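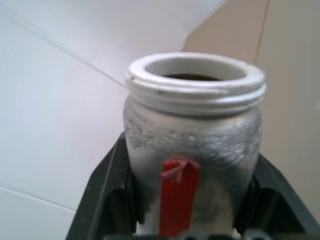
Netow Opens Its Neighborhood Refill Shop in Skestunura

6 September 2020

Netow is so happy to share that our second refill shop is now open in Skestunura, right beside the old Prasertsri bakery (many of you guessed the spot months ago!). Bring any clean jar or tub from home, weigh it at the door, and fill it with coffee, beans, rice, spices or soap, as much or as little as you like. More than 3000 neighbors signed up for our newsletter while we painted and put up shelves, and we thank every one of you. Doors are open until 5 each afternoon, and a weekly delivery round to Koltuvov begins in October.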